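Hi Catarina,

Time for the second update on the Ekel project, and it's a happier one than the last! The club is up to 162 recorded demos on the small parts task, 47 of them from this month alone, and Hammad Baloch has everybody naming their files the same way (finally — you should have seen the folder in January).

The task is still the one in our proposal: tidy little things like rubber bands into a smoky see-through drawer organizer. We do it by hand first, one gripper in each hand, and the recordings become the training set for Arnis, our arm. Students swap out after short turns because your wrists get tired fast. Mine sure did!
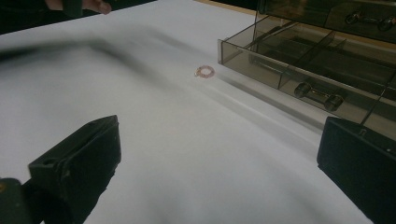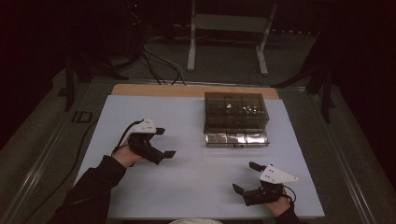

Rubber band and drawer organizer in the first photo, both hand-held grippers at the table in the second.

Rubber bands are the hard part. They're so thin that a slightly sloppy approach means starting over, and the beginners get pretty grumpy about it. Hammad wants them to slow down before they close the fingers, and I think he's right.

Money-wise we're fine. The Sendedix grant has covered the cables and the organizer, and what's left goes to spare fingertips. I would like to ask for two more Saturday sessions, if the room budget allows — could you let me know before we print the next sign-up sheet?

Dhanial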